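Equipment Planning Forum > Purchasing and Budgets
Topic: Hand-held gripper sets, request for comments before the January budget

S_Villalobos
Posted Sep 25, 2026

Colleagues,

Our department is preparing its equipment request for the coming year and has two options under review for hand-held grippers used in household object handling. Comments from members who have completed a similar purchase would be appreciated.

Option A is the Skalter package: 16 units at $400 each, with pads and fasteners quoted separately. Option B is the Bravo package: fewer units at $1000 each, service included for 2 years. The approved ceiling does not allow for both.

The tasks are ordinary ones. Small, slender items such as chopsticks account for a large share of the planned hours, and they are handled on whatever table is at hand, glass tops included. Pad condition is therefore our first concern, and jaw alignment our second. 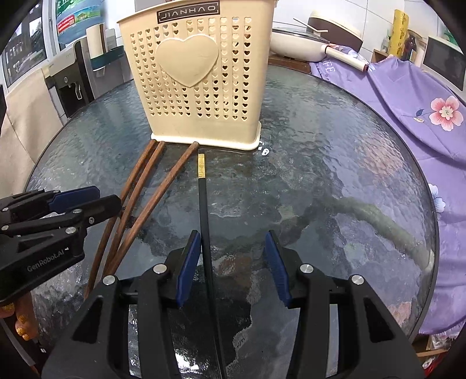

Kudside: Pad replacement should be entered as its own budget line. Our first request placed pads under general supplies, and the line was spent before the second quarter closed. The purchasing office would not move funds from the capital account to cover it. Whichever package is selected, please obtain a written price for pads that holds for the full term.

Eveo_Procurement
I would respectfully disagree with the order of concerns. Pads are inexpensive and can be bought from several sources. Pivot pins and linkages are another matter. If a joint develops play, the unit is out of use until it is repaired, and with Option A the repair is at the owner's cost. A low unit price is attractive on the request form but the form does not show idle hours.

S_Villalobos
Thank you both. To the second point, Option A would leave us with spare units to cover repairs. That was the main argument in its favor at our internal review. I accept that spares are also units that must be stored, inspected and insured.

Kudside
Spares worked acceptably for us. Please note that all units should come from the same production lot if possible. We received a mixed delivery and the pads were not interchangeable.

Eveo_Procurement
A mixed delivery is grounds for return under most purchase terms. Was it not raised with the supplier?

Kudside
It was raised after the inspection period had ended. The fault was ours. I would advise opening every carton on receipt.

tmr_facilities
May I ask whether either quotation includes training time? Ours did not, and two staff days had to be charged to another account. Thin objects took the longest to learn. Operators who managed cups and boxes on the first day were still dropping chopsticks on the third.

S_Villalobos
Neither quotation includes training. I will request a revised figure from both suppliers and add a separate line for pads, as recommended.

Saturnino Villalobos
Equipment Planning

Eveo_Procurement
Please also ask Skalter for its repair turnaround in writing. Their sales office gave us a figure by telephone and later declined to confirm it.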